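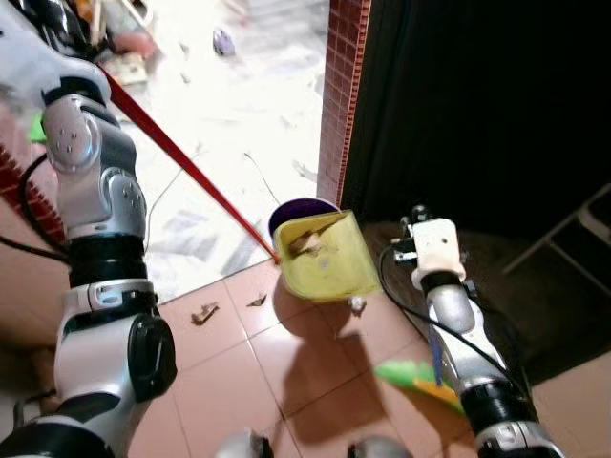
Relief after the Jollberg flood: what we learned
Student project report, Wed 2 September

Our project followed how Wudon, a small relief group, got aid to families in Feltlow after the Jollberg river flooded in March. We loved working on this! The group handed out 1,077 hygiene kits, and we went through every delivery sheet (yes, all of them) to see which streets were served first.

The streets near the school got their kits within two days. The far side of the bridge waited more than a week. 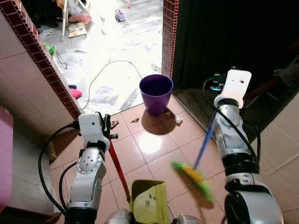

Abdel Rahman told us that the bridge was only half the problem, and that many families there had never been put on a list at all.

So we made a short sign-up form and tried it with 50 households. It takes one page, and 80 percent of them filled it in without help, which thrilled us. 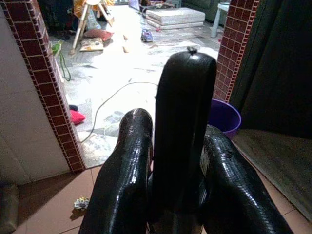

Next we want to test the form with 100 more households and add a second language. Wudon has asked for a copy too.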